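Häufige Fragen zur Datenaufnahme, Projekt Dollo

Stand: 17. Juni 2021, wird laufend ergänzt

Was genau nehmen wir auf?
Kurze Vorführungen für das Lernmodell. Greifer ran, Aufgabe machen, Greifer weg. Im Moment alles in Bodennähe: aufheben, unter Möbeln hervorholen, umsetzen. Tischaufgaben kommen erst im August.

Wie lang ist eine Episode?
Maximal 39 Sekunden, danach bricht Fliler von selbst ab. Lieber kürzer. Pausen am Anfang bitte nicht, die muss sonst jemand rausschneiden.

Wie viele pro Schicht?
17 je Aufgabe, dann Aufgabe wechseln. Mehr bringt nix, die Bewegungen werden sich zu ähnlich.

Was ist bei Aufnahmen unter Stühlen und Tischen anders?
Langsam rein, Finger schon vorher öffnen. Querstreben sieht man in der Handgelenkkamera oft erst spät, also flach anfahren und nicht von oben. 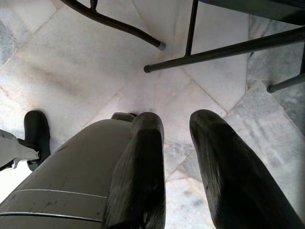

Möbel zwischen den Episoden ein Stück verrücken, drehen geht auch. Sonst lernt das Modell die Fugen im Boden auswendig (hatten wir bei Gadach, alles für die Tonne).

Ich bin irgendwo angestoßen. Löschen?
Nein. Als "Kontakt" markieren und hochladen. Löschen nur, wenn die Kamera verrutscht ist.

Und wenn der Griff daneben geht?
Bis zu 3 Versuche in derselben Episode sind ok. Korrekturen wollen wir sogar haben. Danach Abbruch, Label "Fehlschlag".

Heller Boden, Bild ausgewaschen, was tun?
Belichtung fest einstelen, nicht auf Automatik lassen. Wert steht im Profil Maruyama. Rollo runter geht auch, dann aber für die ganze Serie.

Wo lade ich hoch?
Über Fliler, Ordner nach Aufgabe, nicht nach Datum. Upload startet erst ab 9 Episoden, vorher ist der Knopf grau. Kein Bug.

Kann ich Labels nachträglich ändern?
Ja, bis zur Freigabe. Danach nur noch über das Ticketformular, dauert leider ein bischen.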